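Workshop notebook, Jan 4, 2021

First entry of the year, and I'm back on the dye log because if I don't write this down now I'll be guessing at it again in May like I did last time. Kettle on, heater on, door shut. The shed smells of wet wool and vinegar and a bit of mouse.

So, the brown problem. For anybody who hasn't been following along (hello to whoever picks this book up off the shelf), I've been trying to get a decent deep brown out of walnut hulls onto the Bellamcombe wool, the chunky two-ply we bought by the sack, and it keeps coming up either a sort of weak tea or a flat greenish mud. The tea I can live with. The mud makes me want to throw the pot over the fence.

Over the break I had three goes at it in the small enamel pot. Same hulls each time, from the bag marked Hakasmont that's been sitting under the bench getting dustier and dustier. Here's what I did, as best I can read my own scribble on the back of the feed receipt.

First go: 30 grams of hulls to a small skein, soaked overnight, simmered an hour, skein in for an hour after that. No mordant. Came out the colour of a digestive biscuit. Very even though, I'll give it that, not a streak anywhere.

Second go: same again, but I left the hulls soaking for 6 days with the lid on and gave it a stir whenever I walked past. The smell! I had to move it outside on day four. But the liquor went properly dark, almost black in the ladle, and the skein came out a good warm mid-brown that dried two shades lighter than I'd hoped. They always do. I've been doing this for years and I still fall in love with the wet colour every single time.

Third go: same long soak, plus a pinch of iron at the end. And that's where the mud came from. I think I was heavy-handed. The pinch was an actual pinch, out of the jar, with my fingers, no scale, and I know perfectly well what I wrote in this book last year about pinches. Page with the coffee ring on it. Anyway. The iron skein is not a total loss, it's a colour you'd call "moss" if you were trying to sell it, but it's nowhere near what I'm after.

What I'm after is the brown from the old Pichler blanket, the one with the moth damage that hangs in the hallway. It's a red sort of brown, lively, with a bit of orange when the sun hits it. I've held every one of my samples up to it now and the second go is closest by a mile. It needs more depth and a nudge toward the red. Madder under walnut, maybe? I've got a little madder left in the tin. Not loads.

I see browns everywhere when the blanket isn't handy. Tree bark, a loaf, somebody's boots. Phone colours are rubbish for matching, I know, I know, but they're good for arguing with. 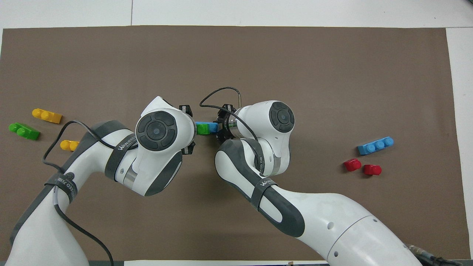
The big brown mat on the white tabletop, under the two white arms.

Pinned up the printouts next to the window and had a good stare with my tea. The ones I kept going back to all had something pale beside them. Put a brown against cream and it looks richer straight away, put it against navy and it sulks. Should have thought of that before I wound half the samples onto dark blue card! I'll rewind them on the white offcuts tomorrow if my thumb lets me (split it on the drum carder, very dull story, bandaged now).

Things to sort out on the mordant side. I've been going without alum for walnut because that's how I was taught and the colour does hold. The skein I left on the windowsill back in winter has barely shifted, and the end under the cardboard looks pretty much like the end that got the sun. But if madder's going in as well then the wool has to be mordanted first, no getting out of it. So that means weighing, and it means the good scale, and the good scale needs a battery. Have written BATTERY on my hand.

Also the water. I used the tank water for the first two and the tap for the third, purely out of laziness, as it was bucketing down and I didn't fancy the walk to the tank. So I can't really blame the iron for everything, can I? The tap here is hard enough to leave a crust in the kettle. I changed two things at once and then stood there wondering which one did it. I'll redo the iron pot with tank water and a weighed amount, just a small skein, before I go grumbling any further.

The Justberg order. They're after 331 metres of the finished brown for the wall hanging, all from the one dye lot, and I said yes before I'd worked out what pot that was going to fit in. The enamel one won't do it. The big stainless one might, if I don't crowd it, and crowding is how you get streaks. I could dye it in two halves and then overdye the lot together in a weak bath to even it up. I did that with the onion skins and it worked a treat, though onion skins will forgive you nearly anything. Walnut grabs where it lands.

I did a rough fit with undyed skeins this afternoon, just dropped them in the big pot dry and filled it with cold water to see. They float, obviously, the sods, until they wet out, and then they take up a lot less room than you'd think. There was space to move the stick about. I'm cautiously cheerful. Squeezed them out, hung them over the rail, and now there's a puddle by the door that I've already stood in twice in my socks.

Hulls are the other worry. The Hakasmont bag is more than half gone and I'd want a good deal more in hand for a bath that size. The tree down the lane won't be dropping until autumn. There may be a second bag in the loft behind the fleeces, I have a strong memory of carrying it up there and swearing at the ladder, but I've had strong memories about that loft before.

Note on the gloves: the thin ones are useless. Walnut went straight through at the fingertips and I've got brown nails for the foreseeable. Lovely brown, mind you! Better than anything on the wool. If I could work out what my thumbnail's doing that the Bellamcombe isn't, I'd be laughing.

Plan from here, in whatever order I get to it. Look in the loft. Alum a batch of small skeins and let them sit damp overnight in the towel. Start a new long soak on the hulls, outside this time from the very start, with a brick on the lid. Madder bath low and slow, no boiling, then straight into the walnut. Pull one skein early and one late so I can see where the red starts dropping away. Tag everything before it goes in the pot, with the plastic tags, as the paper ones dissolved again and I now own a skein that could be from any of three pots.

If anyone else is using the shed this week, the bucket with the blue lid is spent walnut liquor and I'm keeping it, please don't tip it on the roses. The clean stick is the one with string round the end. The other one dyes everything it touches.

Checked the second skein again before locking up, properly dry now. It's dropped another half shade. Stapled a bit of it in below, next to the biscuit one and the moss.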